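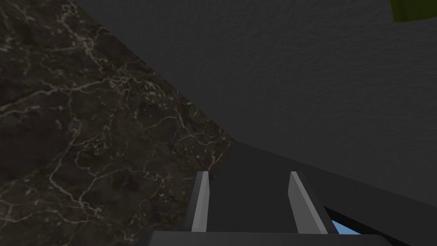 A two-finger gripper beside a dark marble surface in the simulator. Picture: Melnychuk Automation

Rosville firm compares grippers in simulation before buying

Melnychuk Automation, a small company in Rosville which builds packing cells for food and hardware suppliers, has started a comparison of 2 parallel grippers without touching a real one. All the work is done in a simulator, and the company expects to finish it in October.

Each gripper will make 3000 grasp attempts on simple coloured objects. The colour and pattern of the surfaces are changed between the runs, from plain grey to heavily veined stone. The company wants to learn if a busy background disturbs the camera near the wrist more with one gripper than with the other.

The first model has narrow fingers and the second, from the supplier Kidberg, has wider pads and a longer stroke. Both are driven by the same controller, so the results can be put side by side. After every 200 attempts the engineers look through the failures and sort them by cause, for example a wrong approach angle or an object pushed away before the fingers close.

Early runs favour the narrow fingers on small items, the company said, but the Kidberg model recovers better when the arm arrives a little off centre. It did not give figures yet.

The better gripper will be bought and mounted on an arm at the customer's plant in Trernmont, where it will be tried for 10 working days. Melnychuk said it will publish the settings of the simulator together with the results, so other workshops can repeat the test with their own models.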